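Plunley packing cell back on after third stoppage, but doubts linger

The two-armed packing cell at the Plunley parts recovery site was switched back on this week after its third stoppage since July, and the people who look after it are not promising it will stay on.

The cell is meant to sort used computer power supplies into divided cartons. Its trouble has been with the leads. A finger closes on a loop of wire, the arm lifts, and the controller reads the drag as a collision and shuts everything down.

Denix, which supplied the cell, put the first two stoppages down to "operator variation". Viera Halás, the site's maintenance lead, was not convinced. She had the finger screws checked against the torque sheet and found two on the right gripper well under. The supplier's service plan calls for that check once a year. Plunley will now do it every Monday before the first shift, along with a wipe of the fingertip pads and a fresh zero on both wrists.

The force limit has also been raised for the last part of the reach into the carton. Halás said that was Denix's idea and she would have preferred softer pads, which have been on order for months.

A trial run of 153 units finished with about a dozen manual resets. Denix called the result encouraging. The old bench, with two people at it, needed no resets at all, though it was slower on heavy units and hard on the wrists.

No figure has been given for what the stoppages have cost. The site has asked for the service contract to be rewritten so that call-outs in the first year are free, and was still waiting for an answer on 23 January 2021.

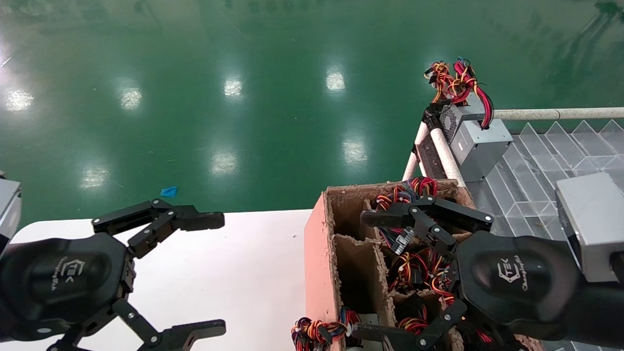
Grippers on the job at Plunley. 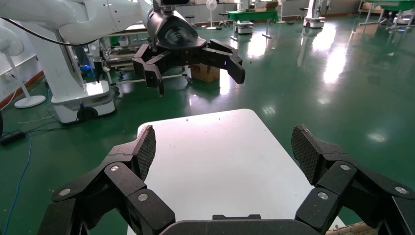 Vernon Desjardins wrote in to say that a weekly screw check is fine as far as it goes, but if they keep backing off then somebody should be asking about threadlocker and vibration, and he would want to see the torque readings from before the force limit went up as well as after.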